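Staniforth stick-on floor tiles, two months in

I put these down in our downstairs loo and the bit of hall outside it back in June, so they've had plenty of muddy shoes over them by now. I wanted a marble look without marble prices (or marble weight!) and Staniforth kept coming up, so I ordered 2 boxes and hoped for the best.

Laying them was easy enough. You peel, you line up the edge, you press like mad. My first row went down wonky and I had to lift it, and the glue forgave me, just about. Cutting round the toilet took a whole evening and a lot of tea.
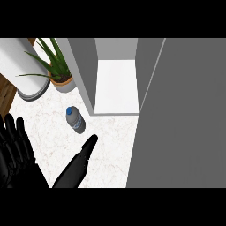 Cleaning is a doddle, a damp mop and a drop of washing-up liquid does it. My one moan is the corner by the door, which lifted after a few weeks and needed a dab of extra glue. I did ring Staniforth and they were lovely, sent me 50 pence worth of adhesive in a very large box.

Would I buy them again? Yes, for a small room. I'd think twice about the kitchen.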